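Posted in: Starting Up > Food & Drink > Premises and Licensing

Taking over a café lease with a bar licence, what should I check first?

Trinidad Quintana
May 2, 2025

I'm looking at a corner unit on Charpentier Street that has been a daytime café for years. The outgoing tenant also holds a licence to sell beer and wine until 11pm but never used it much. My plan is coffee and toasties in the day, then a small taproom with six lines in the evening, four nights a week to begin with.

The unit is 700 square feet including the kitchen and a cellar you can only reach through a hatch behind the counter. The landlord is asking 2,464 a month on a five-year lease with no break clause. The tenant wants another 2,000 for fittings, mostly the counter, a glasswasher and two fridges. He says the licence "comes with it", and the agent says the same, but neither has put it in writing.

I've worked in bars but never held a lease. Is there an order I should be doing this in? I'd like to be open by October.

Grondeck

Don't sign the lease until the licence is sorted. A premises licence is attached to the building but somebody has to hold it, and it has to be transferred to you by application to the council. Ask the tenant for a full copy, all pages, and read the conditions at the back. That's where you find things like no drinks outside after 9pm, or alcohol only with a table meal. The second one would finish your taproom plan, and it's common on licences first granted to cafés. Changing a condition takes much longer than a transfer and the neighbours get a say.

You will also need a named supervisor with a personal licence. If that's you and you haven't done the course, book it now.

On the lease, ask for a break at year two or three. With no break you owe the rent for all five years whether you trade or not. Landlords often say no the first time and yes the second. Get a solicitor who does commercial property, and have the state of the place recorded with photos and attached to the lease, otherwise you can be asked to hand it back in better condition than you got it.

Bisemo

congrats, sounds a great spot. we pay less than that for bigger but we're well out of the centre. go for it I'd say

Ondon

Agree with Grondeck on the licence. A few things from running a place about that size.

Look at the cellar before anything else. A hatch behind the counter means nobody can serve while a delivery goes down, and full kegs are heavy. Ask where the cooling is and how old it is. Ours failed in the first summer. If there isn't any, get a quote before you agree a price for the fittings. Some breweries will install lines free of charge but you're then tied to their beer, sometimes for as long as the lease.

2,000 for used fittings is fair if the glasswasher works and he owns it. Check that none of it is rented. Fridges often belong to the drinks supplier.

Seats: after the counter and kitchen you might get up to 20 people sitting down. Work out your evening takings on half of that for the first winter and see if the rent still makes sense.

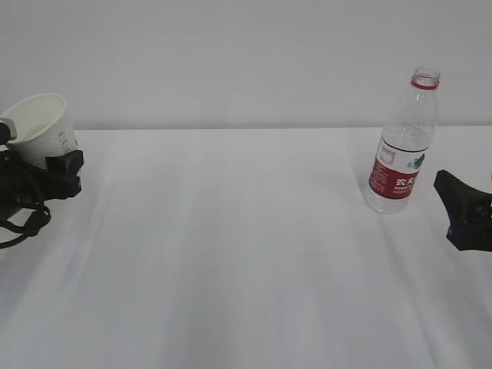 The other cost I got wrong was the daytime side. Takeaway coffee brings people through the door but the margin goes quickly once you add lids, bin collection and a second person on the till. We dropped the early opening after a few months and now start at ten. Write your staffing out hour by hour for a normal week, including the changeover between café and bar, and put your own hours in at a proper wage.

Contact us | House rules | Copyright 2025, all posts remain the property of their authors | Back to top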